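Let the operator have a bad afternoon

2022-06-17

I've been collecting demonstrations for robot arms for a while now, long enough to have opinions about tablecloths, and the opinion I most want to get off my chest is this one: we throw out too much. Every group I've worked with has some kind of cleaning step where a person sits down with a coffee and deletes the episodes that look ugly. The grasp that took three tries, the lid that got nudged twice, the one where the operator obviously changed her mind halfway across the table. Gone, gone and gone. And then we train on what's left and wonder why the arm falls to pieces the first time something isn't where it ought to be.

I used to be the person with the coffee, by the way. At Graletti I had a keyboard shortcut for it. I was fast, too, and rather proud of being fast, and I deleted a lot of stuff in those days that I'd pay good money to have back.

Let me back up a bit. The way we work at Darkby is pretty ordinary. An operator drives the arm by hand through some small household chore, we record what the cameras see and what the joints do, and a model learns to copy the pairing. Pick something up, put it in a thing, open a thing, close it again. Our target for each chore was 1000 episodes, a number chosen, as far as I can tell, for being round. Usha Warrier runs the schedule and keeps a spreadsheet with a colour for every state an episode can be in, and for the longest time there was a sort of muddy pink for "completed but untidy." Those got dropped before training. It was in the written procedure, so we all did it.

What bugged me was who produced the pink ones. It was mostly the new operators, as you'd expect, but it was also Nimal Saha, who is the best driver we have. Nimal gets bored. When he gets bored he starts coming at things from odd directions, grabbing from the far side, going in low, stopping partway to see if he can still rescue it from there. His episodes had loads of variety in them and plenty of recoveries, and a good chunk were marked untidy by somebody who'd been told that a good demonstration is a smooth one. Then you'd get an operator who had found one nice path and repeated it all afternoon, and every single one sailed through.

Think about what that teaches the machine. It learns the one nice path beautifully. It has never seen the gripper a couple of centimetres too far left, so it has no idea what a sensible creature does from there. This isn't a new thought, I should say. People who study imitation have known for ages that small mistakes pile up and carry the learner off into places the teacher never went. Everyone I know in the field can draw you the little diagram of it. Then they go back to their desk and delete the recoveries!

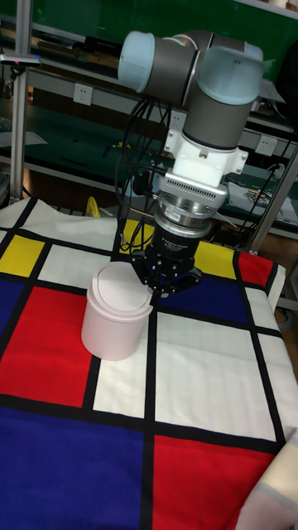
The other half of my grumble is the setup, and here I'll admit I've changed my mind. When I started I wanted everything plain. Grey table, grey wall, one object, lights fixed. I thought of the background as a nuisance and figured the kindest thing we could do for the model was take it away. Réka Deák argued with me over this for most of February. Her line was that a kitchen is not a grey table, and that if a loud pattern under the object is enough to confuse the policy, then she'd like to find that out in our shop and not in somebody's home. She's right, and I was a bit of a pain about it. So now I say use the gaudy cloth. Use several. Leave the shelves behind the table the way shelves are. Swap the cloth when you swap the chore, and then (this is the bit people skip) swap it in the middle of the chore as well, or the model will quite happily decide that the cloth is the chore.

We got caught by exactly that. We had one cloth down for everything to do with bins and another for everything to do with cups, purely out of habit, and the arm got very good at knowing what to do before anything had been put in front of it. You'd lay the bin cloth out with a cup on it and off it would go, trying to do bin things to a cup. Hakim Hartono laughed so hard he had to leave the room. I laughed a bit less, having written the collection plan.

Lids, while I'm on the subject, are where the tidy approach really comes unstuck. A hinged or swinging lid is a mean little problem. Push it in the wrong spot and it swings back at you, push it well and your fingers are in the way of the very thing you wanted to drop in. People sort it out with a dozen tiny corrections they don't notice making. Operators make the corrections as well, through the controller, more slowly and with more swearing, and that's the part worth recording. If you only keep the runs where the lid opened sweetly on the first push then you've kept the runs where the operator got lucky, and luck is a poor thing to ask a network to imitate.

Now, the case against me. There is one, and Mizanur Gazi makes it better than anybody, so I'll try to do him justice. He says that a learner fed on dithering will dither. If a third of your episodes have a pause in them where the operator was scratching his nose, the arm will learn to stop in mid-air for no reason at all, and I've seen that happen, and it's spooky to stand beside. He also says, fairly, that different people fixing the same mistake in different ways can average out into a fix that works for no one. Go left round the bin, go right round the bin, and the model splits the difference and drives straight into it.

I agree with nearly all of that. Where I get off the bus is at the deleting. A pause is easy to find after the fact, you can trim it or flag it. A left-or-right problem is a modelling problem and there are decent ways of handling it these days, and they're getting better. What you cannot do is invent, later, a recovery that you recorded and then threw in the trash. Storage is cheap. Nimal's afternoons are not, and neither is the goodwill of an operator who discovers that half of what she did last week was binned over its looks.

And that brings me to the people, who tend to get left out of this sort of argument. Driving an arm all day is tiring in a way that's hard to explain to anyone who hasn't done it. Your shoulders go first, then your patience. If you tell operators they're marked on smoothness, they'll give you smoothness. They will set the object down in the same handy place each time, they'll quietly restart anything that wobbles, and you'll never hear about it because from your chair the numbers look wonderful. I did it myself when I was driving. At Kulberg, years back, we had a board on the wall with everyone's success rate on it, and mine was terrific, and I can tell you exactly how I got it: I put the mug handle facing me every time.

So what would I do, if I were starting a collection tomorrow? I'd keep everything that's safe and complete, and I'd keep most of what isn't complete too, with an honest label saying how it ended. I'd have operators write one short line after any episode that went sideways. Something like "clipped the lid, backed off, came in from the right." It takes a few seconds and it's worth more to me than any score out of ten. I'd have somebody other than the driver place the object. I would deliberately start a fair share of episodes from a rotten position, gripper too low, object half turned, cloth rucked up, and ask the driver to get out of it. And I'd take the success board off the wall.

We've tried a small version. Usha agreed to let me pull back the untidy episodes from a single chore, 132 of them, which had survived only by accident on a drive that hadn't been cleared, and train once with and once without. I'm not going to wave a chart at you. It was one chore on one arm, and Mizanur would be on the phone before you'd finished reading. What I will say is that the version with the ugly ones in it behaved differently when it missed. It backed up and had another go. The other one carried on as though it had already done the job, calmly letting go of something it had never picked up, and once you've watched that a few times you do start to wonder what on earth you've been teaching it.

I showed this to a friend over at Uddin, where they're much stricter about cleaning than we are, and she said the trouble with my plan is that it makes the dataset embarrassing to show visitors. Which is true! Ours is embarrassing. You open a random episode and there's a fair chance you'll see an arm fumbling about over a tablecloth like someone looking for their glasses in the dark. We had guests in recently and I could see one of them being polite about it.

The muddy pink is still in the spreadsheet, I should add, but Usha has changed what it means. It used to say drop. Now it says "needs a note," and the notes are piling up faster than I can read them. Nimal's are the longest. One of them runs to 4 paragraphs and is mainly a complaint about the controller's thumb stick, and he has a point there too, so I've ordered a new one.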